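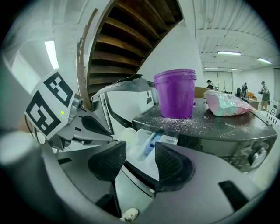
How to Wash Light Gray Work Clothes So They Stay Light Gray

Posted January 31, 2018 by Elaheh Naseri

Quick one today, I'm typing this between loads. A few people asked after the stain post so here it is. Light gray shirts and pants, the kind a lot of workplaces hand out now. They look great for a month. Then the knees go dingy, the collar goes yellow and the whole set ends up two different grays.

All of this is for cotton or cotton-poly. Wool, no. Take it to the cleaners.

What you need

Liquid detergent, regular, no bleach in it
Dish soap, the plain kind
A soft toothbrush
Washing soda if your water is hard
A mesh bag
White vinegar (optional, see below)
A drying rack or a line

Step 1. Read the tag

Yes really. Look for the max temperature and the dryer symbol. If the tag is washed out and you can't read it, go cold and hang dry and you'll be fine. The Curutis sets we had at my old job said warm on the shirt and cold on the pants, which I found out after two months of washing both warm. Pants got short.

Step 2. Sort properly

Lights is not a good enough pile. Light gray picks up dye from nearly anything, and it also drops a bit of its own on whites when it's new. So:

First three washes – grays alone. Nothing else in there. Not even socks.
After that – grays with other pale things. Cream, pale blue, old whites you don't care about.
Never – new denim, black towels, anything red. Also never towels in general, the lint shows.

Wash the shirt and the pants together every time, even if only one is dirty. That's how you keep them matching. Wash the shirt twice as much and by summer it looks like it came from a different store.

Step 3. Empty pockets, zip zippers, turn inside out

Pens! Check for pens. Lip balm too. Lip balm in a warm wash leaves clear greasy spots that look like water and don't dry. If you've already done it, go to the grease bit in Step 4.

Turn the shirt inside out if there's a logo on it. Printed logos crack from rubbing against zippers and the drum. Embroidered ones get fuzzy. Inside out and in the mesh bag if you want it to last.

Step 4. Treat the spots before they go in

This is most of the job. Gray hides dust and shows oil, so you'll be treating oil mostly.

Grease and food oil: one drop of dish soap on the dry fabric. Dry, don't wet it first. Rub with a finger, leave it 9 minutes (I set the microwave timer), then brush lightly and rinse from the back.

Collar and underarms: liquid detergent straight on, brush along the weave, leave it while you sort the rest.

Ink: rubbing alcohol on a cotton pad, paper towel underneath. Dab. Don't rub or you get a bigger, paler stain. Change the paper towel alot.

Coffee: cold water right away, then detergent. Old coffee may take two rounds.

Mud: let it dry. Brush it off. Then treat what's left. Everybody wants to wipe wet mud and it just goes deeper.

Cuffs: look at the inside edge of the sleeve and the pant hems. The hems pick up road grime from walking and you never look at them until they're gone. 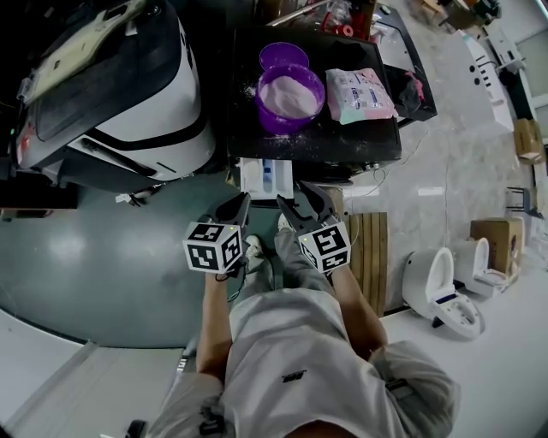
Light gray top and bottom, small dark logo mid-chest.

Step 5. Load it loose

You should be able to put your hand on top of the clothes, inside the drum, and turn your wrist. If you can't, take something out. Packed loads don't rinse, and leftover soap is what makes light gray go flat and kind of sticky. Most "faded" shirts I get asked about aren't faded, they're full of old detergent.

Step 6. Less soap than you think

Half the cap line for a normal load. Seriously. If the water is hard, add a spoonful of washing soda in the drum first, under the clothes. Votcombe water is very hard, you can see it on my kettle, so I do it every load. Soft water, skip it.

No fabric softener. It coats the fibers, holds on to body oil, and gives you the yellow collar faster. Vinegar in the softener slot if you miss the softness. A splash. It doesn't smell once it's dry. Check your machine manual first, some makers don't want vinegar near the rubber seal, and never ever vinegar and bleach in the same load.

Speaking of bleach – don't. Not on gray. Chlorine bleach turns a lot of grays pink or a nasty tan and there's no way back. Oxygen powder is okay once in a while on a cold soak, test a seam first.

Step 7. Pick the cycle

Cool or warm per the tag, normal cycle, medium spin. Mine takes 53 minutes. The quick cycle is fine for a shirt you wore to a desk for one day. It's not fine for anything with a stain on it, the rinse is too short.

Add an extra rinse if you have the button.

Step 8. Check the spots BEFORE drying

Hold it up to a window. If a stain is still there, treat it again and rewash. The dryer sets it. I have ruined more clothes by being in a hurry at this step than at all the others put together and I will probaly do it again.

Step 9. Dry

Best: shake hard, hang in the shade. Direct sun fades gray unevenly, shoulders first. Pants by the hems, upside down, the weight pulls the creases out.

Okay: dryer on low, take out slightly damp, hang for the rest.

Bad: high heat until bone dry. Shrinks the cotton, bakes in wrinkles, more ironing.

Step 10. Iron, if you must

Inside out, medium, while a little damp. Never straight over a logo, put a thin cloth on top. Dark logos on pale fabric can smear under a hot iron and I have a shirt to prove it.

If they've already gone dingy

Strip wash. Tub or a big bucket, hottest water the tag allows, a spoon of washing soda, a small squirt of detergent. Leave the clothes in until the water is cool. Stir when you walk past. The water will be disgusting. Drain, then run a full cycle with no soap at all. Do it once or twice a year, more is hard on the fabric. I do mine in October when the sweaters come out.

If the water in that last no-soap cycle still foams up, run it again.

Questions I got last time

Does powder work? Yes, but dissolve it first on cold washes or you get white streaks. 200 ml of warm water in a jar, shake it, pour it in.

My set came from Sukow and the tag says wash separately. Forever? No. First few loads. Rinse water runs clear, you're good.

Is the Beyene soap bar any good on collars? I like it. Wet the bar, rub it on, leave it a bit. Messy in the dish though.

How often should I wash the pants? Every two wears for me, every wear if you kneel or cook in them. But see Step 2, shirt goes in too.

Gray sneakers – different post. White sneakers too, and the laces. Coming when I get to it. Ok, dryer's beeping.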